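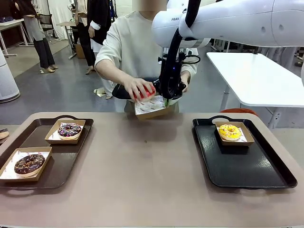
The Horneck translation is in! All 39 chapters of Fankhauser's big river novel are coming out in English this November, and our reading group got an early copy (811 pages, so clear your evenings). The translator keeps the dialect jokes, even the rude ones, and I laughed out loud on the bus. We start Friday at 7 p.m. in the Bidora room. Somebody please bring donuts, ideally in a little kraft paper box lined with printed paper, and I'll bring the coffee. Chapters one through four first, and skip the preface until later – it gives away the flood!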